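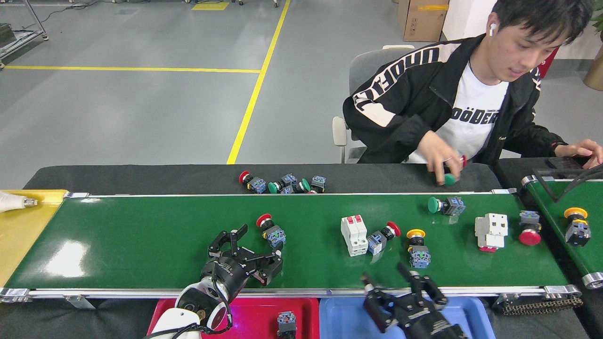 Two-arm sorting cell, switch parts on the main belt, bins in front.

From: Rukhsana Yousafzai
To: manipulation-methods list
Date: September 16, 2023
Subject: Re: Does the order of picks matter, or only the grasp?

On the Unano thread, Carvalho wrote:

> I read the short Siltis note and I have two questions before I try to repeat it.
>
> First, you say the policy chooses "which part next" separately from "how to grasp it." In our setup at Mamik those two are learned together from the demonstrations and I never saw a reason to split them. When the grasp is bad the whole pick is bad. What do you gain?
>
> Second, the 416 demonstrations. Is that 416 picks or 416 full belts? The note uses the word "episode" for both, once in the method part and once under the table.
>
> Also, were the parts laid out by hand each time? If the same person always puts the red ones in the same place, I would expect the numbers to look better than they should.

Thanks for reading it closely. Taking these out of order.

The 416 are single picks. An episode in the note should mean one pick, from the arm leaving its rest pose to the fingers opening over a bin. The line under the table is a mistake left over from an older draft, where an episode was a full belt. I have fixed it in our copy and will send the new one when the other corrections are in.

The parts are laid out by hand, yes. We use push buttons with red, green and yellow caps, mostly on blue contact blocks, and mix in things like a double circuit breaker with red toggles so that "red" alone does not tell the policy what it is looking at. The person doing the layout is told to put parts down in any pose, standing or on their side. I agree with you that people repeat themselves. We checked this after the fact by plotting the start positions, and there is a clear preference for the middle of the belt. For the test set we drew positions and poses from a list made beforehand. The test set is 280 picks and none of those layouts appear in training.

Now the main question. With one arm I would probably agree with you. With two arms working over the same belt, we kept seeing a failure that had nothing to do with the fingers. Both arms would go for parts near the middle, one would stop for clearance, and by the time it moved again its target had been nudged by the other arm. The grasp it had planned was fine for the old pose and wrong for the new one. In the jointly trained policy this was scored as a grasp error, and adding more demonstrations of grasping did very little for it.

So we split it. The first part looks at the whole belt and gives each visible object a score for each arm. The second part gets a crop around the chosen object and produces the approach and the finger opening. The crop is taken again just before the final approach, so if the part has been moved the grasp is planned on what is there now. If the object has left the crop, the arm goes back to the first part and asks again.
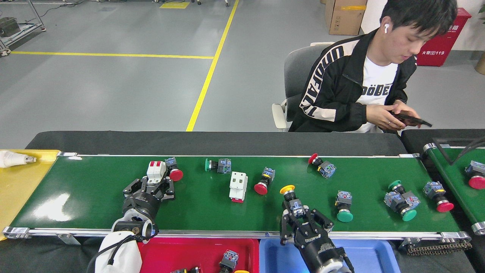

The scores are trained on the order the operators picked in, with one change. We throw out the choice when the two arms' targets were closer together than the width of an open gripper, as the operators handled those cases by feel and did not agree with one another. In those cases we use a fixed rule: the arm with the shorter path goes first and the other takes its next best object. I tried learning this too and it was worse than the rule. I don't think that is a deep finding. There were simply too few examples.

On the 280 test picks, the joint policy got 217 into the correct bin on the first attempt and the split one got 251. Both used the same cameras, the same demonstrations and the same low-level controller. The split policy is slower per pick. The second crop costs 700 ms and we have not tried to bring that down.

Where it still fails:

Parts lying against each other. If two buttons are touching, the first part often scores them as one object, the crop is centered on the gap, and the fingers close on nothing or on both.

Buttons on their side close to the back of the belt. The approach there is nearly flat and the demonstrations have few of these.

Breakers. The grasp is usually good but the part turns in the fingers on the way to the bin.

I would not claim the split helps in general. If your Mamik cell has one arm and the parts stay where you put them, the joint version is simpler and I would keep it. What I would suggest is going through your failed picks and marking whether the part moved between the first look and the contact. We did this by hand in an afternoon. If the answer is "almost never," you can ignore the rest of this message.

The layout list and the scoring script can be shared now. The demonstrations will have to wait until October, when we have finished relabeling the episodes. Let me know which format you read and I will export to that.

Rukhsana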